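Second Life for the Server Board

The boards arrive at Gulura in January on pallets, still screwed into their chassis. Most come from offices that have moved their files elsewhere and want the closet back. Malsha Sheikh signs for them at the loading door, writes a lot number on each lid with a paint marker, and rolls them inside to warm up before anyone takes a screwdriver to them.

Gulura is a repair shop on the ground floor of a former knitwear mill. It resells server parts to small schools, clinics and people who run machines in their basements. Last year 2511 boards went out the door in working order. The rest were sold for scrap by weight.

Sheikh learned the trade from Birutė Laur, who still comes in two mornings a week and takes the jobs that need a steady hand. Laur is strict about processors. They are handled by the sides, and they are set straight down. She does not allow sliding or nudging once the chip is over the contacts.

"A memory slot will forgive you," she says. "The socket won't. You bend one contact and you have bought yourself an afternoon with a microscope." 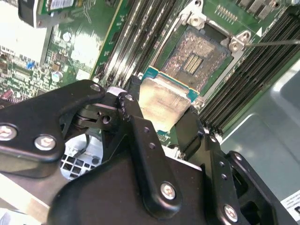

A processor at the edge of its open socket, with memory slots on both sides.

The metal lid on a used processor is rarely pretty. Old paste leaves stains, and years of cleaning leave scratches. Laur does not mind either one. She looks at the underside and the corners, and she checks the lid for a dent that would keep the heat sink from sitting flat. Then she wipes it with alcohol, lets it dry and gets on with the job.

Sockets get more attention. She tips a lamp low across the contacts and looks for one that catches the light differently from its neighbors. If she finds it, the board goes to Ott Dzene at the back bench. Dzene straightens contacts with a sewing needle set in a pen barrel. He will try for 20 minutes and then give up, a limit he set himself after losing a whole day to a board that sold for very little.

Any board that has to wait gets a cover over its socket. The shop keeps a drawer full of them, saved from new boards over the years, and Sheikh will not let a board leave the bench without one unless a processor is going in. 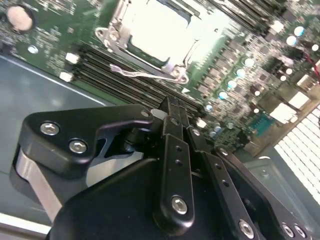
The coin cell is next. Sheikh tests it with a meter, and a weak one is replaced before the first power-up. A tired battery makes a board forget its settings, and customers tend to read that as a bigger fault. Memory goes in last, one stick at first, then the rest if the board starts.

Each finished board runs overnight, 8 to a rack. In the morning Sheikh reads the logs and prints a label for every one that passed. Esben Lykkegaard, who looks after the computers at a school in Inach, has bought 3 of them so far. He picks them up himself and carries them home on the train.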